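Student Project Report
Cut Flowers and Their Substitutes: Buying Habits in a Small Market Town
Submitted by Viera Vávra
Department of Retail and Consumer Studies, Laryea College
Date of submission: 2020-09-01

1. Background

The sale of cut flowers in Merkarport has long depended on the weekly market and on two permanent shops in the lower town. The market stalls open before the shops and close at midday, and for many years the two forms of trade were regarded as serving different customers. The arrival of the Skisico home goods store on the ring road has altered this arrangement. The store sells no fresh flowers, but it gives a full aisle to artificial stems, sold singly and in bunches.

The purpose of this project was to establish how residents choose between fresh and artificial flowers, for which occasions they buy each, and whether the shop owners regard the artificial stem as a competitor. The project was carried out as part of the second-year module in local trade and was supervised within the department.

2. Method

A questionnaire was given to shoppers at the market and outside the Skisico store. It contained 19 questions, of which the last four were open. A total of 28 completed forms were suitable for use. Forms on which the section on spending had been left blank were set aside.

Interviews were then held with the owners of both flower shops and with three stallholders. Each interview followed the same list of headings: supply, waste, seasonal demand, price and customer advice. Notes were taken by hand and read back to the person interviewed before they were used. One owner asked that her figures for waste be left out, and this request has been respected.

The sample is small and was gathered in May, when tulips are coming to an end and peonies have scarcely begun. Answers on favourite flowers should be read with this in mind.

3. Findings from the questionnaire

Of the 28 people whose forms were used, 17 had bought artificial flowers at least once in the past year. Most of these had also bought fresh flowers in the same period. The two products were therefore held in the same households, and a simple division into fresh buyers and artificial buyers could not be supported.

The occasion of purchase proved to be a better guide. Fresh flowers were bought for birthdays, for visits to relatives and for the dinner table. Artificial flowers were bought for hallways, for rooms that receive little daylight and for rented holiday rooms. Graves were mentioned under both headings, and the comments on this point were the longest in the whole set. Several people regarded artificial flowers on a grave as a sign of neglect - others considered them the only sensible choice for a family living at a distance.

Tulips were the stem most often named in the open questions. Those who bought them fresh valued the way the stems bend and lengthen in the vase. Those who bought them in artificial form gave the plain shape of the flower as their reason, and considered it more convincing than a false rose or lily.
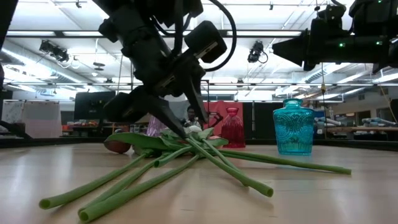
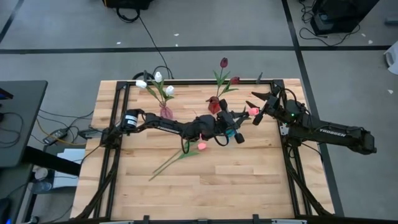
Grukside Student Papers, Issue 17, page 28

4. Findings from the interviews

Neither shop owner described artificial stems as a serious threat to weekly trade. Both, however, reported a fall in standing orders from offices and guest houses. One owner put the value of the orders lost in the past year at 4,000 pounds, and stated that she did not expect them to return.

Waste was the chief concern of the stallholders. A bucket of tulips that has not been sold by midday has little value by the following market, and prices are commonly lowered in the final hour. Regular customers are well aware of this and time their visits accordingly. One stallholder has begun to tie unsold stems into mixed bunches with garden greenery, and reported that these sell quickly.

Opinions on customer advice differed. The shops consider it a part of the service and give out a printed card on trimming stems and changing water. On the market there is seldom time for conversation, and the stallholders doubted that such a card would be read.

5. Discussion

The findings suggest that artificial flowers in Merkarport have taken the place of the pot plant and the dried arrangement more than that of the fresh bunch. The loss of office and guest house orders is an exception and deserves separate study. It was not possible within this project to speak to the businesses that had ended their orders, and their reasons are known only through the shop owners.

Price was mentioned less often than had been expected. People who bought artificial stems spoke mainly of dust, fading and storage. Two of them change their stems with the seasons and keep the remainder in a box under the stairs.

6. Recommendations

It is recommended that the questionnaire be repeated in winter, when fresh flowers are dearer and the choice on the market is narrower. The section on spending should be shortened and placed nearer the beginning of the form. Guest house owners should be approached directly and in good time before the summer season.

The blank questionnaire and the list of interview headings are held in the department office and may be consulted on request.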